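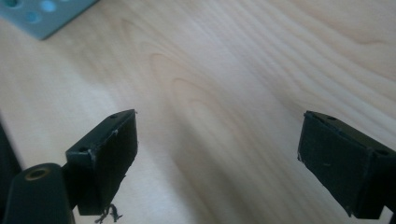 The gripper at one of our wooden tables, blue plastic piece with the round holes top left.

Packer wanted for the small parts room at Westum (hand-held gripper work included)

Hello! I'm Analyn Magbanua and I run the small parts room at Westum. I'm looking for one more person to join us in November, and I'd like to tell you what the job is like now, as the old advert is well out of date.

When I started here we packed every order by hand, start to finish, and went home with sore wrists. Last year the firm put in two robot arms, which we call Asura and Vider, and they now do most of the picking for the repeat orders. Nobody lost their place over it, but the work did change and I won't pretend everyone loved it straight away. I missed the chatter on the long bench for months.

So what would you be doing? Half your shift is still packing, mainly the odd orders the arms can't manage. The other half is showing the arms how to handle new parts. You hold the gripper, close the two black pads on the part, lift it, put it down where it should go, and then do it again (and again!). We have 376 parts in the catalogue and 283 of them have been taught so far, so there's plenty left. It's quiet, fiddly work and some people find it very soothing. Others are bored by lunch - please be truthful with yourself about which you are.

You don't need to know anything about computers. Alfredo Talavera came to us from a bakery and he'll be the one training you. You'll need steady hands, decent eyesight (glasses are fine) and the nerve to say so when an arm is doing something daft. We stop the line for that and you'll never be told off for it.

Hours are 8 to 4 with a paid half hour for lunch, and we swap tasks every two hours so your hands get a change. The 86 bus stops at the gate. There's a proper kitchen, and parking round the back if you get in early.

To apply, send me a short note about yourself and any job where you've worked with your hands. A CV is nice but I don't insist. Notes need to reach me by 04/10/2021, care of the Westum front office. I'll ring everyone back, and if we both like the sound of it you can come in for a morning and have a go with the gripper before you decide.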